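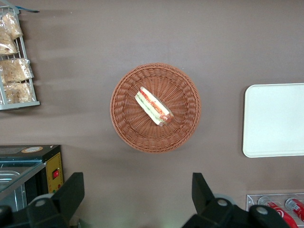
Halima Oyelaran's view was that the gauge at Widley had never been wrong, and that anyone who wanted to argue with it should go and stand in the river first. She gave this view by telephone at 6:10 in the morning. Danladi wrote it in the log under Remarks, leaving out the river.

The gauge read 508. The gauge at Dumley, four miles downstream and fed by the same water, read 438. Both were zeroed to the same benchmark, a brass bolt in the abutment of the old rail bridge. The difference should have been nothing on a still pool, and the pool had been still for nine days.

"Seventy millimeters," Danladi said.

"I can subtract," Halima said.

He drove to Widley with the level, the staff and the tripod. The road ran along the top of the embankment and the reservoir lay on the left side of it, flat as a table. At the gauge house he unlocked the stilling well and lowered a tape. The tape agreed with the float, and the float agreed with the recorder. He checked the pipe connecting the well to the pool by pouring in a bucket of water and timing the fall. It drained at the usual rate. He entered the rate.

The line of levels from the bolt to the gauge took until noon. He ran it out and back and it closed to within a millimeter. By this line the gauge at Widley was correct.

He ate in the truck and drove to Dumley, where he did the same work in the same order. The well was clear. The line closed. The gauge at Dumley was also correct.

The log had a box for Cause of Discrepancy. It was a small box. Danladi left it open and turned back through the older pages to see what other people had put in it. In the spring somebody had written "wind." Before that, in a hand he knew, somebody had written "Etim says leave it," and signed with initials. Etim had kept both gauges until he retired to Nollel, and his entries were short - most of them a reading and a time.

Danladi telephoned Nollel.

"Which way is it off?" Etim said.

"Widley is high."

"By seventy."

"Yes."

There was a radio going at the other end. Etim turned it down.

"Did you close both lines?"

"To a millimeter."

"Then you have two good gauges," Etim said. "What do you want from me?"

"The water can't be at two heights."

"Go and look at it at four o'clock. Take the level. Don't set up at either end, set up at the pump landing and shoot both ways."

Danladi reached the landing at ten to four. He set the tripod on the concrete, let the instrument settle, and brought the bubble in. He sighted toward Widley and then toward Dumley, and wrote down what he saw each time. Then he checked the bubble and did it again.

At 4:20 he telephoned Halima.

"Well?" she said.

"It slopes," he said.

She did not say anything for a moment. He could hear her turning pages.

"Put down both readings," she said. "And the time."

He put them down. In the small box he wrote "Etim says leave it," added his initials, E.D., and went to fold the tripod.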